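3.2 Collection and sorting

We ran the small electronics collection at Clirkis for 21 days. Residents were told about it by leaflet, and 1000 leaflets were printed in January. Chargers, radios and old circuit boards were accepted. Batteries were not, although people brought them anyway and they were passed to the Sustetti drop-off point.

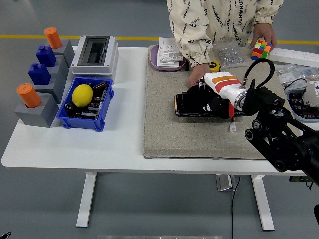
Page 27

Boards were weighed before sorting and again after. The Zimus scale reads in steps of 4 g, so the lightest parts were weighed in batches. Weights by street are in Appendix B. The Ó Briain estate gave the most per household, mainly old phone chargers.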